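About Wirno

Wirno is a small research group working on one question: how can a robot with two arms learn when to use one hand, when to use the other, and when to use both? 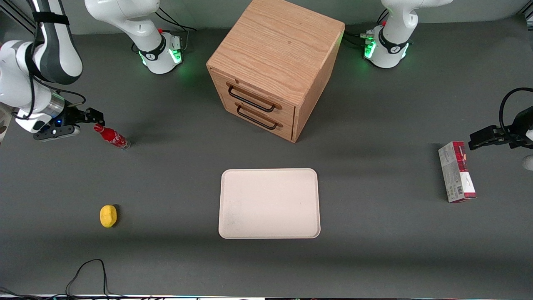 We started in a rented workshop in Allach with two people, Siham Kettani and Farzana Hayat, and a plan to write a better motion planner. That plan lasted a few months. The planner was fine on its own, but it kept making poor choices about which arm should do which part of a job. It would send one arm across the table to pick up something the other arm was already next to. We dropped the planner and began to study the choice itself. That is still most of what we do.

There are 14 of us now. Most are engineers, a few came from psychology and physical therapy, and one used to schedule freight trains. Siham leads the research side. Farzana runs the lab and has the final say on anything that moves.

What we work on

Our main method is called Tesum. It is a way of training a two-arm robot from demonstrations made by a person. Most methods of this type take a recording of both arms and learn to copy it as a single long movement. Tesum splits the recording first. It looks for the moments when the arms depend on each other, such as a handover or a lift that takes both grippers, and marks them. Everything between those moments is treated as two separate movements that can run at their own speed.

The split is done by a small model we train ahead of time, and it does make mistakes. The usual one is marking a moment as shared when the arms only happen to be close together. This slows the robot down but does no harm. The opposite mistake is worse, and we set the threshold so that it is rare.

Tabletop work suits this kind of study. We use things from the grocery store and the housewares aisle: bottles, small boxes, trays, cabinets with drawers. A drawer is useful to us because it often has to be held open by one arm as the other puts something in. A bottle on its side is useful because it can roll. We change the layout between runs and write down the starting positions, so that a failed run can be set up again later by someone else.

What we have found so far

In our last round of tests we trained on 353 demonstrations, all recorded in our own lab. The same recordings were used for Tesum and for a standard method that copies both arms together. On tasks where the arms have to meet, the two came out close to even. On tasks where the arms mostly work apart, Tesum finished nearly 2 times as fast, and it dropped fewer objects.

We also found something we did not expect. When the people recording demonstrations were told to work slowly and carefully, the results got worse for both methods. Slow recordings have a lot of pauses in them, and the model learns the pauses too. We now ask people to work at a normal pace and to leave small corrections in.

There are limits. Tesum does not do well with cloth or anything else that changes shape. It has only been tested on one type of arm. It also needs both arms in view of the fixed camera for most of a run, and tall objects get in the way of that. We are working on the camera problem first.

How we publish

We release a written report for each round of tests, including the runs that failed and our notes on why. The next one is planned for June. Recordings are shared with other labs on request, under a simple agreement that covers credit and storage.

Our work is paid for by research grants and by a long-term contract with Bepari, which makes packing equipment. Bepari sees our reports when everyone else does and has no part in choosing what goes in them.

Visits and jobs

We take 2 student interns each summer. No robotics background is needed, but you should be comfortable writing code and keeping a tidy lab notebook. Open positions are listed on the jobs page.

Visits to the Allach lab are possible by appointment. Write to us through the contact form and tell us what you would like to see. Test runs normally finish by 4 p.m., so mornings are best.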